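Plistura gloss wall panels, light grey

Bought for the utility room and the passage behind it, where the old paint had gone patchy and marked every time a coat brushed past. I paid £74 a panel from the Raltbridge branch of Stergiou, and delivery was extra.

The panels come 2000 mm high, so in most houses you will need a trim or a painted strip above them. My long wall is 3760 mm and I lost a fair bit to offcuts. They cut cleanly with a fine saw if you tape the line first. The instructions say to use the maker's own adhesive. I did on the first wall and bought an ordinary one for the rest, and I can't tell which is which.

Colour is a cool grey, paler than the sample card. The gloss is strong. It brightens a dark passage a lot, but you will see every bump in the plaster behind, so fill and sand properly before you start.

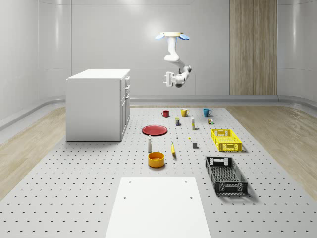 Light grey gloss on a curved wall, with a raised ledge along the base.

Curves are where I'd be careful. The leaflet says the panels will bend round a gentle corner. Mine did, though it took 2 people and a lot of props overnight, and one edge has lifted slightly near the bottom. A matching skirting is sold separately and hides most of that.

Cleaning is easy. Warm water and a cloth, no streaks if you dry it off. Fingerprints show by the light switch.

Gornton do a matt version of much the same thing for less. I'd use that in a hallway and keep these for a utility room or a shower.

Four stars. One off for the thin joining strips, which scratch easily.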